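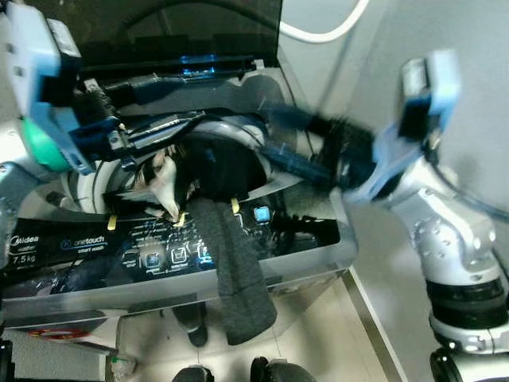
Top loader with the lid up, dark items in the drum and one over the front edge.

Top loader stops before final spin with dark knits

Posted by Zamfir
Wednesday, December 17, 2025

Machine is a white and silver top loader, smoked lid, round drum. With mixed darks it fills, washes and drains normally, then stops before the final spin and goes back to rinsing. It does this 2 or 3 times and quits. Cottons alone are fine. The trouble starts when I add long ribbed knits. Drain hose is clear and the machine is level. What should I check next?

3 replies

Wimateo
Out-of-balance detection. Knits hold a lot of water and collect on one side, so the controller adds water to redistribute the load and tries again. Pause before the spin, open the lid, pull the heavy pieces apart and lay them evenly around the drum wall — not in a heap in the middle. Close the lid and run spin only. If it still fails with a balanced load, look at the suspension rods.

Stevia
mine did this, I just wash less at once

Zalton
Agree with Wimateo. Also make sure nothing is hanging over the rim when you close the lid. Small whites should come out of a dark load anyway. I replaced all the rods on mine in April, some 27 minutes of work.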